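Grirkar binder stall

The Grirkar binder stall is a recurring fault in the Grirkar, a one-armed office filing robot built by Fandon and first put to work at the Plundon records office in April. The robot reaches for a binder, stops short of it, and reports that the job is done. The fault is listed in Fandon's own manual under "Early Completion," a phrase that office workers elsewhere have been using to describe Friday afternoons.

Background

The Grirkar was sold as a machine for low shelves, the ones people stop using once their knees object. It takes binders by the spine, carries them to a tray, and brings them back. Plundon ordered 2 units to serve a collection of 1176 binders, most of them concerning drainage.

Description of the fault

In a stall, the arm extends toward the shelf, slows down, and closes its fingers on nothing. The control software, called Makori, then logs a successful pickup. The arm carries its handful of air to the tray, sets it down with great care, and waits for the next request. Staff learned to check the tray before signing for anything.

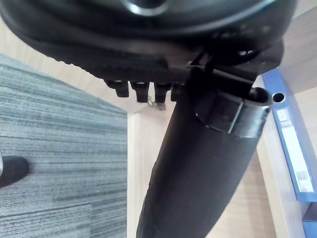
Fandon traced the stall to the way Makori judges contact. The software watches for a rise in motor load and takes it to mean that a binder has been gripped. Any firm touch along the arm will do, and offices are full of things to touch. A finger hole in a blue spine may be waiting right beside the gripper, but if the arm is up against something black and bulky overhead, Makori can read the load as a binder and close the file on the matter. Desk edges and open drawers have the same effect.

Safety

Roos Schouten, who reviewed the fault for the records office, was less worried about missing binders than about what the arm did after a false pickup. Believing itself loaded, it raised its lifting force and pulled back at full speed. In one case it dragged a drawer out to its stop. No one was hurt, though a mug was lost. Her report recommended a lower force limit and a clear floor area in front of the shelves - a rule that people followed until lunch.

Correction

An update dated 1 Sep 2026 made Makori weigh each binder before logging it. If the weight is wrong, the arm opens its fingers, backs off, and tries again, up to 4 times. It then beeps for 20 seconds. Very thin binders are still rejected as air, and Plundon keeps those on an upper shelf, where they are fetched by hand.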